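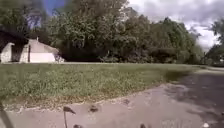 Teaching the rover the Bavgate loop, part 2

The first set of demonstrations was all asphalt, and the policy trained on it does what you would expect: it holds a line well where the edge is crisp and wanders where grass and leaf litter run into the pavement. For this set I kept the same teleop setup (gamepad, video link, commands logged with every image) and changed how I drive.

Changes to the protocol:

Slower into bends. I used to correct late and hard, and the model copied that faithfully.

Deliberate recovery runs. I steer toward the verge with logging off, turn logging on, then drive back to the middle. There are 200 of these now.

No stopping mid-run to check the map. Skarow, my training script, reads a pause as an instruction to pause.

The dirt sections need their own runs. Color is a poor cue there and the steering trace is noisier, as the gravel pushes the front end around and I push back. 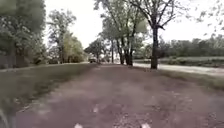
I drive the straights with as little stick input as I can stand. A small deadband in the logger helps, but I set it too wide at first and lost most of the fine corrections, so 3 early runs are out of the set.

Latency is still the main problem. The delay between what I see and what the wheels do gets baked into the labels, and I shift the commands back by a fixed offset before training. A measured offset per run would be better. The timestamps are already in the logs, so that is the next job, along with trimming the idle seconds at the start of each run.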